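Drirnov Hand Demos:手持ちグリッパによる家庭内作業デモデータ

両手にグリッパを持った人が家の中の作業を行い、その動きをロボットの学習用に記録したデータセットです。
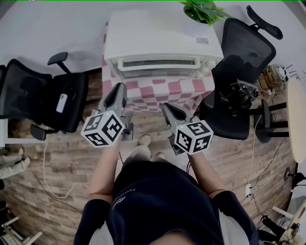
図1 両手のグリッパを開き、白い機器の前に構えた収録者。頭部カメラの視点。

目次
概要
収録方法
機材
作業の種類
ディレクトリ構成
データ形式
使い方
品質チェック
既知の問題
プライバシー
ライセンスと引用
変更履歴
連絡先

概要

Drirnov Hand Demos(以下 DHD)は、双腕マニピュレータの模倣学習に使うことを想定したデモデータです。収録者は遠隔操作の装置を使わず、手持ちのグリッパで対象物を直接扱います。ロボット本体は収録時には必要ありません。

エピソード数は2054です。このうち111は遠隔操作で収録した比較用のデータで、残りはすべて手持ちグリッパによるものです。比較用データは双腕機をリーダーアームで操作したもので、作業の定義は手持ち側とそろえてあります。両者を混ぜて学習するか、手持ちだけで学習して遠隔操作側で評価するかは利用者に任せます。Firovia内では後者の使い方が中心です。

対象としている用途は次のとおりです。
行動クローニング、拡散方策などの模倣学習
手先軌道の事前学習
手持ち収録と遠隔操作の差の分析

対象としていない用途は次のとおりです。
人物の識別、行動の監視
力制御の学習(力覚データは含まれません)
安全性の認証

収録方法

1回の収録は、準備、校正、本番、確認の順に進めます。

準備では、作業の対象を初期状態に戻します。扉や引き出しは閉じ、つまみは作業シートに書かれた位置に合わせます。部屋の片付けは求めていません。椅子やケーブル、私物が写り込むエピソードも多くあります。背景をそろえすぎると別の部屋での成功率が下がったため、第2版からこの方針にしました。

校正では、両方のグリッパを頭部カメラの視野に入れ、2秒静止します。この区間は calib フラグで示してあります。学習に使う場合は取り除いてください。

本番では、収録者は作業シートの指示に従って動きます。守ってもらう点は以下です。
指で対象物に触れない。やり直しになった場合は redo フラグを付ける
マーカーの面を手首や袖で隠さない
グリッパの開閉は、対象に近づいてから行う
普段より少しゆっくり動く。止まる必要はない
失敗しても途中で切らず、自然に続ける

確認は収録直後に行います。再生ツールで手先の軌道を表示し、飛びがあればその場で撮り直します。

機材

手持ちグリッパは左右1組で、本体は灰色の樹脂、指は湾曲した暗色のものです。根元に白い立方体のマーカーが付いており、各面の白黒パターンから姿勢を推定します。本体の緑のランプは記録可能な状態を表します。ランプが消えているときは録画を始めないでください。

片側の重さは435 gです。長時間の収録では手首に負担がかかるので、連続収録は20分までとし、その後に休憩を入れています。

頭部カメラは収録者の目の高さに近い位置に固定し、下向きに傾けています。足元や前腕が画面に入るのは正常です。

マーカーの位置合わせにはAltora形式の校正ファイルを使います。calibration フォルダに収録回ごとのファイルがあります。別の回のファイルを流用すると、手先位置が数センチずれることがあります。

作業の種類

open_close:扉、引き出し、ふたの開閉
pick_place:物をつかみ、指定の場所に置く
turn:つまみ、栓などを回す
handover:右手から左手、または左手から右手への持ち替え
fold:布を折る
wipe:台や卓上を拭く

最も多いのは open_close で、542エピソードあります。横長の取っ手を持つ前面扉や、丸いつまみのある機器など、形の違う対象を含みます。fold は少なく、単独での学習には足りません。

各エピソードには、日本語と英語の短い指示文が1つずつ付いています。指示文は収録前に決めたもので、結果に合わせた書き換えはしていません。実際の結果は success の値を見てください。

ディレクトリ構成

dhd/
 episodes/
 handheld/
 teleop/
 calibration/
 sheets/
 splits/
 tools/
 LICENSE
 README

episodes の下はエピソードごとのフォルダです。sheets には収録者に渡した作業シートがあり、splits には学習用、検証用、評価用の一覧があります。評価用の部屋は学習用に含まれません。

データ形式

1エピソードのフォルダには次のファイルが入っています。

head.mp4:頭部カメラの映像、毎秒30フレーム
pose.parquet:左右の手先の位置と姿勢
grip.parquet:左右の開き幅
meta.json:作業名、指示文、部屋の番号、各種フラグ

pose.parquet の列は t, side, x, y, z, qx, qy, qz, qw, valid です。位置の単位はメートル、時刻は秒で、座標系は校正区間の最初の頭部カメラを原点とします。四元数は実部が最後です。マーカーが見えていない区間では valid が0になり、位置には直前の値が入ります。補間はしていません。

grip.parquet の開き幅は、全閉を0、全開を1とした正規化値です。ロボット側のグリッパのストロークに合わせて変換してください。

teleop のデータも同じ列に変換してあります。関節角が必要な場合は、同じフォルダの joints.parquet を参照してください。

使い方

Python 3.10以降で動作を確認しています。

pip install -r tools/requirements.txt
python tools/check.py --root dhd
python tools/replay.py --episode dhd/episodes/handheld/000017

check.py はファイルの欠けと時刻の逆転を調べます。全体にかけると時間がかかるため、初回だけ実行すれば十分です。

Janssenアームで再生するための変換スクリプトも tools に入れてあります。手先軌道をアームの基準座標に移し、可動範囲を外れる点を報告します。実機で動かす前に、必ずシミュレータで確認してください。人の腕では無理なく届く姿勢でも、アームでは肘が台に当たることがあります。特に低い台の奥に手を入れる動作で起こりやすいです。

python tools/to_arm.py --episode 000017 --base config/base.yaml --dry-run

--dry-run を外すと指令ファイルが書き出されます。速度の上限は config/limits.yaml で変えられます。

品質チェック

全エピソードについて、自動チェックと目視の確認を1回ずつ行いました。自動チェックでは、valid が0の区間が全体の15%を超えるもの、映像と姿勢の時刻が50ミリ秒以上ずれるものを除外しています。

目視では、指示文と作業が合っているか、success の値が正しいかを見ています。判断が割れたものは success を空欄にしました。空欄を失敗として扱わないでください。

既知の問題

・両手を体に近づけた姿勢では、片方のマーカーがもう一方の腕に隠れやすく、valid が途切れます。
・ガラスの扉に反射したマーカーを誤検出することがあります。目立つものは修正しましたが、残っている可能性があります。
・wipe の一部で、grip の値が閉じた状態のまま細かく振動します。布の厚みによるもので、平滑化フィルタをかければ学習への影響はほぼありません。
・teleop 側は作業時間が長めです。時間軸をそろえずに混ぜると、動き出しの遅い方策になりやすいです。
・左利きの収録者が少なく、片手作業の多くは右手で行われています。

プライバシー

収録者からは、公開と研究利用について書面で同意を得ています。meta.json に氏名は含まれません。音声は収録していません。鏡や画面に顔が写った箇所、書類の文字が読める箇所はぼかしてあります。見落としに気付いた場合は、エピソード番号を添えて知らせてください。該当部分は次の版で差し替えます。

ライセンスと引用

データはCC BY 4.0、tools 以下のコードはMITライセンスです。引用時はデータセット名と版番号を書いてください。

Drirnov Hand Demos, version 3, Firovia.

変更履歴

version 3
9月の追加収録分を統合。teleop を追加。grip の正規化を左右で統一。

version 2
背景の方針を変更。redo フラグを追加。評価用の部屋を分離。

version 1
初版。open_close と pick_place のみ。

version 2以前の grip は左右で基準が異なります。古い版で学習したモデルを version 3 で評価する場合は、tools/convert_grip.py で値を変換してください。

連絡先

管理担当:Diệp Nông(Firovia)

不具合の報告はリポジトリの issue で受け付けています。報告にはエピソード番号、版番号、使ったスクリプトの名前を書いてください。issue は毎週木曜日にまとめて確認しています。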